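Testers wanted: Iltus table-top sorting kit, paid trial 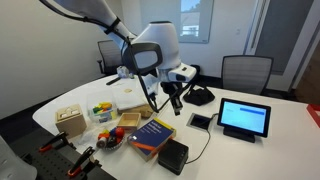 Zinchenko says its Iltus kit will let any arm tidy a workbench with no programming. We review this stuff for a living at Brarncombe and have heard that before. So we want people who will try to prove it wrong on a messy table – toy pieces in a plastic bin, a bowl crammed with odds and ends, crinkled plastic, a cable looping down beside the gripper – and write down what happens.

We need 5 testers for 11 sessions of 3 hours each at our Miltham office. You don't need a robotics background. You do need patience and a low tolerance for sales talk. Anyone paid by the maker is out.

Pay is hourly, same rate if the kit flops. Send a short note to Octavio Figueroa or Subbarao Gounder by Dec 31, 2020. No resumes please.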